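Erov Sidewalk Driving by Demonstration
Progress report to the Kilen program, second period, 9/20/18
Prepared by Esi Amoah, Torkia 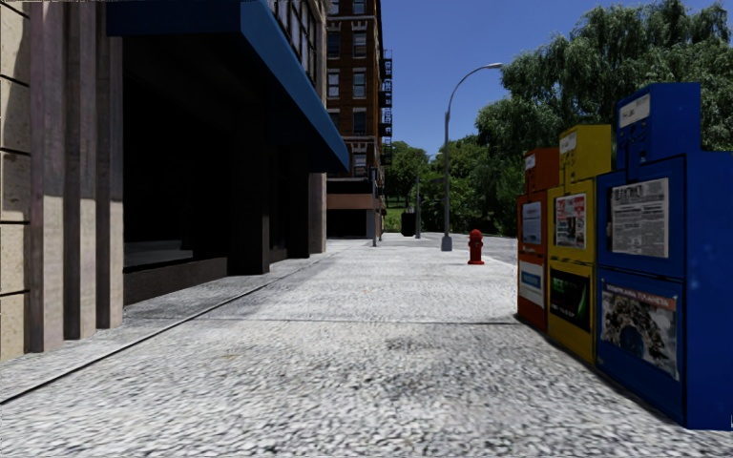

Since the February report we have moved all driving practice into the simulated street, which means Erov can now get lost without anyone having to go and fetch it. The task is unchanged: a person steers by remote control from one end of the block to the other, keeps to the walking surface, and the software learns to do likewise. We had promised you demonstrations in quantity. We have 147 of them, and a good many are even worth copying.

Collection

Three operators drove this period, all using the same gamepad. Kwadwo Lamptey trained the other two and wrote the one-page driving guide, whose first rule is to go slower than you think is dignified. The early runs showed why it was needed. People who play a lot of games cut close to hydrants and newspaper boxes on purpose, and a policy trained on those runs picked up the habit without picking up the skill. We have set those runs aside and asked for a wide, dull line past anything standing on the pavement. Operators find this boring. The training results are much better for it.

We also changed how a run is ended. Operators used to let go of the stick when they felt they had arrived, and Erov learned to stop wherever it felt it had arrived, often well short. A run now ends with a button press at a set point.

What is working

Following the sidewalk down the open stretch is steady. The policy keeps a sensible distance from the building side and corrects small drifts by itself. Most of the credit goes to the recovery runs, where the operator starts the robot pointed the wrong way and drives it back to the line. Kwadwo asked for these last winter and has been gracious about being right, up to a point.

What is not

Stains and seams. Erov still slows down for marks on the ground as if they might be holes. Part of this is our doing, as one operator steered around them out of good manners. Shadows give a milder version of the same trouble.

The Toprak controller link also drops now and then, leaving a gap in the recorded steering while the video carries on. We found 6 damaged runs and threw them out. A check now runs as soon as each recording is saved.

Next period

We will re-record the stretch past the boxes with the new guide, vary the light and the pavement marks, and begin runs with simulated walkers. No change to the budget is requested. We would like three more weeks on the walker runs, as the walkers currently stroll straight through the furniture and are setting a poor example.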